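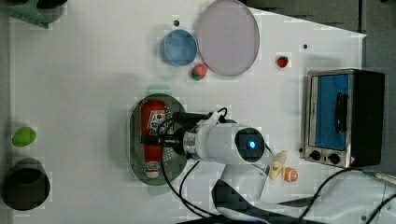
The table, with the ketchup in the tray.

She had told the lettings man at Zerkilham that the flat would be clear by six. At four the big things had gone down to the van, and what remained was the white table and what the children had left on it when their father came for them.

They had been playing cafés. The blue bowl was next to the big plate, with one strawberry lying below them and another further along, by itself. The orange had ended up beside the little cream and yellow bottle. In the middle was the tray with the holes round its rim, and in the tray, on its side, the ketchup.

She sat down on a box marked DELAR 46 and looked at the bill they had written her. It said 957 pounds. Under that it said service was extra.

She had argued about it at lunchtime. She had said that 957 was a lot for a strawberry. The waiter, who was five, said they were very good strawberries and that she could pay 600 if she washed up. She had said she would think about it, and then the men had come for the wardrobe.

The kitchen things were going to Prindildale and the toys to her sister's until July. She had written it all down. The list did not say where a café went.

She picked up the bottle first.

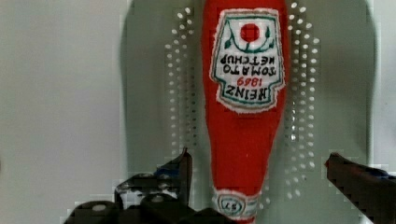 Tomato Ketchup, 1869, upside down.

It was soft, like a cushion. The lettering was stitched, and she ran her thumb over the tomato and the green leaves on either side of it. Her son used to turn it upside down over everybody's dinner and wait. He was patient about it. You had to say when, and if you didn't say when he would stand there until the real food was cold.

"When," she said.

She put the bottle in a carrier bag, then the strawberries and the orange. The bowl and the plate she wrapped in newspaper. She folded the bill and put it in her purse behind her bank card.

At ten to six the lettings man rang the bell. She asked him for another five minutes, and he said that was fine, he would wait in the car.

Recent stories
The Nishad Bus
100 Spoons
A Key for Next Door
Rain at Prindildale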